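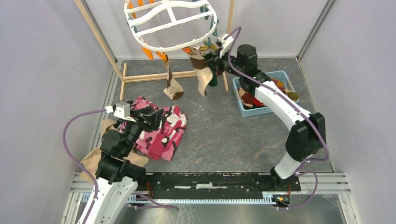 Rowena Magbanua

Back from the Walura open day, typing this up before I forget it all. Train was late so I missed the welcome talk and most of the coffee. Got in the door a bit after 10 a.m., was handed a lanyard and pointed down a corridor.

Quick background for anyone who skipped my last post – Walura does teleoperation data, mostly household stuff. Laundry, dishes, putting groceries away. People drive the arms by hand, the arms' movements get recorded, and the recordings go off to train policies. I wanted to see the driving part. Read plenty about it, never stood next to it.

First stop was the laundry cell. Two white arms on one rail, a round hanging dryer up top with colored clothespins, a basket of socks on the floor. The job is to hang socks. Two tan and brown ones up when I got to the front of the group, right gripper in close beside the second. The left arm was down on a camo garment, pink and dark red, crumpled on the mat.

Our guide was Xiaoyan Dai, who runs the operators. Very patient with us. She said the socks are a favorite with visitors and the least favorite with the people who have to do them. Clothespins are the trouble. You have to squeeze the pin, keep it squeezed, get the cuff in, and let go without dragging the whole dryer round with you. And the dryer swings! Every touch moves the thing you're aiming at. New operators chase it. The good ones wait.

Asked her how long it takes someone to get decent. She said about 6 sessions for folding, longer for pins, and some people just never like pins and get moved to kitchen work. No shame in it.

Then we got a turn. Four of us from the group, a few minutes each, on a practice station with a pair of small leader arms that you hold and move, and the big ones copy. Roman, they call that station, no idea why, forgot to ask. My notes from my go:

– lighter than I expected. No real feel of the load coming back through the handles, so you go by eye
– depth is awful at first. I closed on air three times
– my left hand forgot it existed. Common, apparently
– got hold of a washcloth in the end. Dropped it. Applause anyway

Uzma Rizvi from our group was much better than me, she picked one up and had it folded in half before her time ran out. Plays the cello, if that counts for anything.

After that a short sit-down with Roxana Barbu, who looks after the recordings. This was the bit I came for and it was over too fast. They have 4,000 episodes of laundry so far. Not all of them get used. Someone watches every one and tags it. A fumble followed by a clean recovery is kept, and she was firm on this – a policy that has only seen perfect runs has no idea what to do when the sock slips. What gets tossed is hesitation, the arm hovering while the operator thinks. The model learns to hover too. I wrote that down twice.

I asked if they mix operators on one task. Yes, deliberately, but with a shared order of steps agreed beforehand, otherwise you get one person starting from the left of the rack and another from the right and the averaged behaviour is a mess. Fair enough. Somebody asked about fully autonomous runs and she said those are at another site and not on the tour. Shame.

Lunch was wraps. Fine. Hall very loud, could hardly hear Ona Lukoševičius' talk on gripper wear afterwards, only caught that finger pads get swapped more often than I'd have guesed. Slides are meant to go up in July.

Practical stuff if you're going next time. Sign up for the hands-on slot as soon as you get in, the sheet fills fast. Wear shoes you can stand in. Parking behind the building is tiny, take the train if you can. Allow more than the hour they tell you for the cells, we got rushed through the kitchen one and I barely saw it.

Will add the slides link when I have it. If anyone got better notes on the kitchen cell please send them over, mine are one line and I can't read it.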